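Shared Tables: Use and Upkeep of a Common Room at Drargate House
Student project report, Interior Environments module
Submitted Apr 23, 2025

1. Background

Drargate House is a teaching building with a common room on its upper level. The room is used for group study, small meetings and meals, and it has no fixed timetable. The project was set up in January to record how the room is furnished and supplied, how its surfaces stand up to daily use, and what changes could be made at low cost. The work formed part of the Bokby scheme, under which students study a room they already use and report their findings to the building office.

2. Method

Observation took place over 6 weeks. Sessions were held in the morning and in the late afternoon, when demand for the room is greatest. A short paper questionnaire was left at the building entrance and 84 completed forms were returned. Respondents were asked where they usually sat, how long they stayed and which features of the room they found useful or inconvenient. The position of the main furniture was checked against the plan held by the building office. The plan was found to be out of date, and a corrected drawing is attached as Appendix B.

3. The room

The room is arranged around one large table of dark brown wood with a polished top. The floor is laid in reddish-brown wood planks with a glossy finish. A white wall with a dark baseboard runs along one side, and at the far end a black metal railing borders a stairwell or landing. Drinking water is supplied from a dispenser placed in the corner, with further jugs kept beside it. 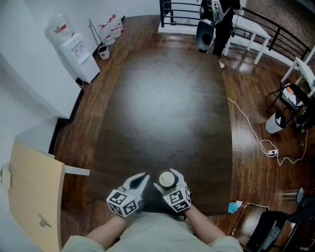
Figure 1. The common room from the near end of the table, looking towards the water dispenser and the railing.

The overhead lighting produces a large pale reflection in the centre of the table top. This matter was raised more often than any other in the questionnaire. Respondents who read from paper reported moving their work towards the edges of the table to avoid it, and several stated that they preferred the room in daylight with the lights switched off. The floor also reflects light, although few respondents mentioned this.

The dispenser was regarded as the most useful feature of the room. It takes an inverted jug and has two small taps on its front panel. The jugs with red labels stand on the floor against the back wall, near a small white wastebasket. The arrangement keeps the jugs close to where they are needed, but it leaves the floor behind them difficult to clean. The power cord of the dispenser should also be noted, as it trails from the base of the unit and is not clipped to the wall.

4. Care of surfaces

The table is wiped at the end of each day under the Baxter cleaning schedule. Respondents were divided on whether cups should be permitted on the polished top. A trial set of Illuvari cork mats was provided for 2 weeks. The mats were used regularly at first and less so in the second week, when some had been stacked at one end of the table and were not put back.

5. Recommendations

The lighting above the table should be fitted with diffusers, or the lamps replaced with a lower output type.

The spare water jugs should be placed on a low rack, so that the floor beneath can be swept.

The dispenser cord should be fixed along the baseboard.

Mats should be stored within reach of every seat. A set at each end of the table would be sufficient.

6. Limits of the study

The questionnaire was available in the building only, and occasional visitors are therefore under-represented. Light levels were not measured. A further 4 sessions planned for the evening could not be held owing to changes in opening hours.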